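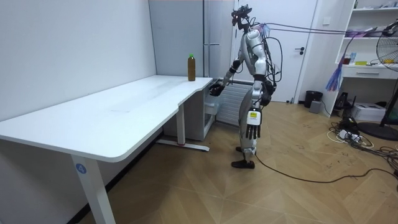

Nesma Mahrous
Evaluation Lead, Service Robotics Trial

Progress report to Vavance
February 27, 2019

We are past the halfway mark of the Ivasau review, and I'm happy to say it has been a really good stretch of work. When you agreed to fund this, the question was simple enough: is the Ivasau humanoid, sold as a package with setup and support from Vestton, ready to do small fetching jobs in an ordinary office? I can't give you the full answer yet, but I can tell you a lot more than I could at the last report.

Where we are

The robot is set up and standing at the white desk, and we have been running the reach-and-grasp set since the second week. The task is picking up a bottle of brown drink with a green cap from the desktop. It sounds small, and it is, but it pulls in almost everything we care about: balance, seeing the object, getting the hand to the right height over the desk, and closing the fingers without knocking the thing over. All of our trials so far use the right arm, with the left arm kept down at the side.

We planned 1,000 grasp attempts for the whole review. The sessions are going faster than I had hoped, mostly thanks to Anas Bensaid, who wrote a short script that saves the logs between attempts so we no longer have to stop and do it by hand. That one change gave us back a good part of every afternoon!

What we like

The hands are the best part of the kit. The fingers close gently and they adjust well when the bottle is a little off from where the robot expects it. In our last batch of 34 attempts, 31 ended with the bottle lifted and held, and two of the three misses came from the same bad starting position (we have fixed the start marks now). I would not read too much into one batch, but the earlier ones were nowhere near this, and the whole team was grinning by the end of it.

Standing is also better than the brochure led us to expect. The robot keeps its knees slightly bent and makes small corrections as the arm goes out – you can hear it working, but the feet stay put.

Support from Vestton has been quick. They sent a corrected hand calibration file the day after we asked, with clear notes.

What still needs work

The cables. Power and data come in through a bundle at the upper back, and there is a long run across the floor to the power strips. It is fine for standing tasks. For walking tests, it will limit us, and I would like to try the longer cable set before we commit to a route. Anyone thinking of buying this kit for a shared office should plan for the cabling early, and the manual gives it half a page.

The setup guide needs a rewrite. Steps are out of order in the arm section, and the startup check asks for a menu item that is missing from our software version. We have sent Vestton a marked-up copy and they have promised a new version.

Reaching over the curved edge of the desk took some tuning. The planner treats the desk as a plain rectangle, so at first it kept the forearm much too far out. Anas now enters the shape by hand. It works, but a normal customer would not want to do that, and I have asked for it to go on Vestton's fix list.

Spending

We are inside the budget for this period. The only change is that the money set aside for a second desk has moved to spare finger parts, as agreed with your office by email. We have used 2 of the spare sets so far.

Next steps

We will finish the right-arm set first, then repeat a shorter version with the left. After that come cups and boxes, which I am really looking forward to, and then the first handover tests with a person. Lamrani has offered to lend us their safety checklist for those, and we would like your okay before we adopt it. Walking tests are set for April, provided the cable question is sorted out.

If anyone from Vavance would like to come by for a session, please do. Afternoons are best, and Anas can walk you through the logs while the robot is running.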